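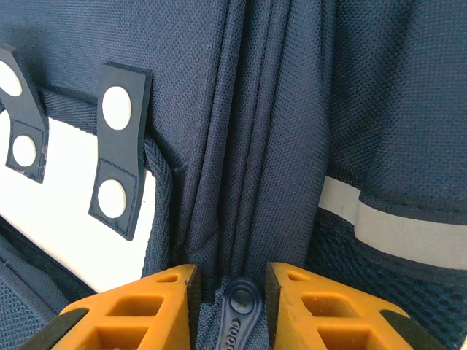 Item 3: two fingers either side of a zip pull on a navy bag.

Print | E-mail this page

GEKTHORPE RETURNS DEPOT
Shop-floor Working Group
Minutes of the meeting held on 22/01/2018 in the upstairs canteen

Present: returns bench (three), packing (two), maintenance, stores, depot office (chair and minutes)
Apologies: night shift, Flovenby site

1. Minutes of the last meeting

Agreed, with one correction. Under "lift table" the minutes said the repair was finished. Maintenance asked for this to read "started".

2. Matters arising

The lift table is now finished. The November figures for the returns bench had been promised to this meeting and were handed round on paper. The bench dealt with 2,000 bags in the month. Stores said the figure leaves out the bags sent straight back to Flovenby with no label, and would like those shown next time.

3. Handling of returned bags by machine (the Prikura proposal)

The office opened the item. Head office has asked every site whether any bench job could go to a machine in the next year, and Prikura has offered a two-armed set-up for opening, emptying and checking bags. The group had the papers a week ahead. The chair asked people to say what they thought of the papers and to leave the question of jobs to item 4.

The bench said the papers describe the work as "open, remove contents, close", and that this misses most of it. A returned bag has to be turned to find the main zip, the straps have to be got out of the way, and every pocket has to be felt, including the mesh ones people forget. Then the lining is checked, and the zip is run both ways to see whether it sticks. A trained person does 33 an hour on a good shift. Prikura's paper gives a target of 10 an hour and does not say which of the steps are included.

Maintenance took a kinder view of the zip. Getting hold of a small tab on soft cloth is hard, and two years ago the group would have been told it could not be done at all. The bench replied that getting hold of the tab is the easy half. The cloth moves with the pull unless something holds it down, which a person does with the other hand and never thinks about.

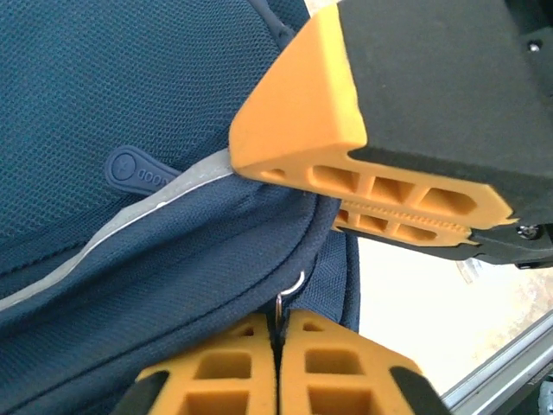
Packing asked what happens when the cloth folds over the track. On the bench you stop, flatten it with a thumb and start again. The paper says the machine "recovers", and gives no figure for how often. Packing wanted to know whether "recovers" includes someone walking over to sort it out. The office did not know and will ask.

There was a longer discussion about whether any of this would carry over to chores in general. One of the bench members has read that machines will be folding washing and packing school bags at home before long. The view of most of the room was that it will be some time yet. A dishwasher is a machine that does a chore, and it does it by making us put the plates where it wants them. Nobody has found a way of making customers send bags back in the same shape.
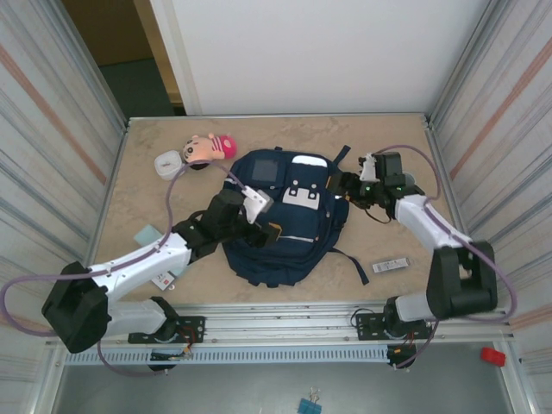 Stores raised the question of loose items. Returned bags come in with all sorts in them, and the contents have to be logged against the right customer before the bag moves on. Prikura's table has a soft toy and a remote control lying out beside the backpack, along with a small cup, and stores thought this a fair mix of shapes and nearer to real life than the cardboard cubes seen in sales films. But three or four things with clear space between them are not a Friday delivery. Stores would want to see a leaking pen, loose change, a sandwich in foil and a charger lead wound round a strap.

The bench added that two arms working on one bag is at least the right idea, and better than the single arm shown to the group last year by Oláh, which was quietly dropped. Maintenance asked for it to be noted that the Oláh arm was dropped over the price of spares and that the group never got as far as testing it.

Floor space: the unit would need guarding and a clear walkway. Maintenance measured behind the second bench and it does not fit without moving the tape store. Packing does not want the tape store moved.

Cost: the papers give a monthly charge with training and call-outs "by agreement". The office was asked to get a number. 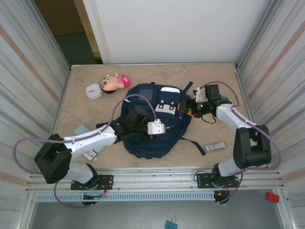

Backpack laid flat, an arm at each side. Circulated with the papers for item 3.

Decision: the group does not recommend the proposal as written. It would look at it again if Prikura will run 20 bags picked by our bench from an ordinary delivery, on our floor, with nobody from Prikura touching the bags. One member asked for the minutes to show that they thought this too harsh, as new starters are not tested that way either. The bench said new starters are tested exactly that way.

Action: office to write to Prikura with the terms above and the questions on recovery and call-outs.
Action: bench to write down the full list of steps for one bag, on one side of paper.

4. Jobs

The chair repeated that no posts are tied to item 3. The bench asked for this in writing. Agreed.

Action: office to put a letter on the notice board.

5. Bench lighting

Two tubes over bench one still flicker. Maintenance has the parts. The bench would like it done before anyone spends money on arms, and asked for that to go in the minutes.

6. Any other business

The canteen microwave is to be replaced. Packing asked whether trolleys could be returned to the bay at the end of the shift and not left by the fire door. Flovenby has borrowed the label printer again and stores would like it back.

7. Next meeting

To be fixed once Prikura has replied, and in any case before the spring stock check.

Last updated by the depot office after comments from the bench.

Contact the depot office | Copyright Gekthorpe Returns Depot | Back to top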